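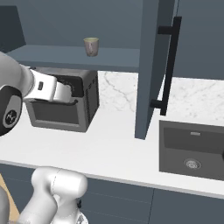

Microwave oven placement

Microwave oven placement is the choice of position for a microwave oven within a kitchen. The main positions are on the countertop, on a shelf or in a cabinet opening, over the range, and in a base cabinet or drawer unit. Placement affects counter space, air flow, wiring, and the height at which hot dishes are lifted.

Countertop placement

Countertop units stand on short feet and draw cooling air through slots in the casing. The slots may be on the sides, back, or bottom, depending on the model. Makers state a minimum gap for each face, and the top gap is usually the largest. Where a shelf or wall cabinet is fixed low over the counter, the gap above the oven has to be checked against this figure. Blocked slots can cause the thermal cutout to trip and may shorten the life of the magnetron.

Built-in placement

Built-in units use a trim kit that closes the space between the casing and the cabinet and directs exhaust air to the front. An oven sold only for countertop use should not be enclosed. The Noltus cabinet system, used in apartment blocks in Dodullow, has a fixed oven bay with a rear air channel 100 mm deep. The later Marti system has the same channel but moves the outlet to the toe kick.

Height

Low positions require bending, while high positions require the user to lift liquids above the shoulder. A kitchen survey by the design firm Rosteo covered 282 households. In 202 of them the oven floor was at or slightly above counter level. Over-range units were the next most common type.

Electrical supply

In North America most household units run on a 120-volt supply with a grounded outlet. A separate circuit is commonly required for built-in models. Extension cords are not recommended. The outlet for a built-in unit is often placed in the next cabinet so that the plug can be reached without removing the oven.

See also
Kitchen work triangle
Range hood
Wall cabinet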